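Fitting and changing the batteries

Your Lullitz light-up bow tie is packed without batteries. You will need two button cells and a small crosshead screwdriver.

1. Turn the bow tie over and find the battery box behind the knot.
2. Undo the screw and lift off the cover.
3. Fit both cells with the plus side facing up.
4. Replace the cover and tighten the screw by hand.
5. Press the button once for steady light, twice for slow flash and three times for fast flash. A fourth press turns it off.

Caution: Button cells are dangerous if swallowed. Keep new and used cells away from children.
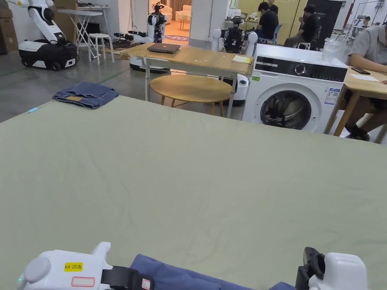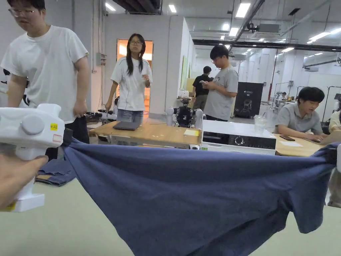
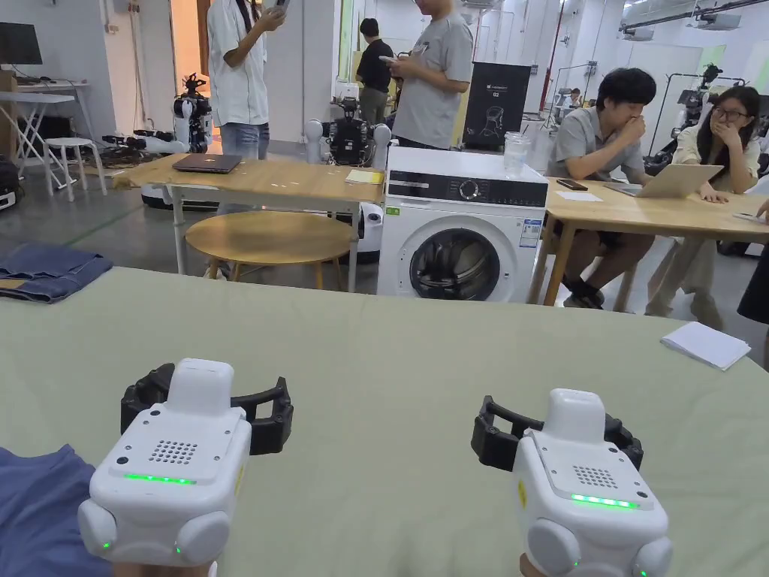
Take the battery box out of its pocket before cleaning the bow tie. Wipe the fabric with a damp cloth and leave it to dry flat. Do not machine wash or iron it. For storage, lay it on top of folded clothes, such as the jeans on the left in the last photo, with nothing heavy over it. Remove the cells if you are putting it away after a December party.

Note: If one side stays dark, check that the plug behind the knot is pushed fully in. Replacement battery covers are part 3492. Clip-on straps are part 2122.

Guide revised 6 February 2026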